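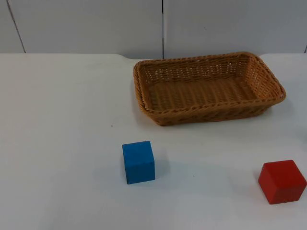
Shallow wicker tray, rounded corners, two cubes outside it.

1/ Thread on packing density, prompted by a parcel from Jerkeo. One jar of paint, one box you could post a cat in, and a great deal of paper. I do warehouse layout for a living, so I got the tape measure out.

2/ Fill rate is the volume of the goods divided by the inside volume of the container. Most people in the trade quote it by the carton. Fewer quote it by the van, and the van is what burns the diesel.

3/ At Murdale we ran 13 carton sizes for years. Each one had been added to suit a single awkward product. Several of those products had been dropped and the cartons were still on the shelf.

4/ The usual advice is to add sizes until the fit is good. On paper that works. On the bench, a packer with too many sizes within reach picks the one they know will close, and that is nearly always one up from the right one.

5/ We took a month of orders, 2,500 lines after removing returns and duplicates, and worked out the smallest carton each would fit. Then we compared that with the carton used. 548 lines had gone out in something larger than they needed.

6/ Note the method. We used the outside dimensions of each item, any rotation allowed, no squashing. Soft goods will do better than that in practice. Glass will do worse, as it needs clearance on every face.

7/ Bednarek, who make our cartons, have a minimum run of 200 per size. For a slow size that is a lot of flat board sitting in the dry store. Storage never appears in the price per box, so it gets left out of the sums.

8/ What we changed: fewer sizes, with score lines on the two tallest so the walls can be cut and folded down. Height is where most of the waste was. The footprints were mostly fine.

9/ Score lines cost a little more per unit and weaken the wall slightly. We stack-tested them with the heaviest legal load for the board grade. No failures at the score. One at the glued seam, which is a separate conversation with Bednarek.

10/ Kisberg, our packing software, suggests a carton for each order. It is decent on single items. With mixed orders it adds up the volumes and ignores shape, so it will cheerfully put a long tube in a short box.

11/ If yours does the same, add longest side as a hard limit before the volume check. It is one extra field per product. Measuring the products took us most of May.

12/ Someone will ask about made-to-measure box machines. Good at high volume, poor at ours, and they need a clear run of floor that we do not have.

13/ Next job is void fill by weight per parcel. I will post the figures when the bench scales are back from calibration.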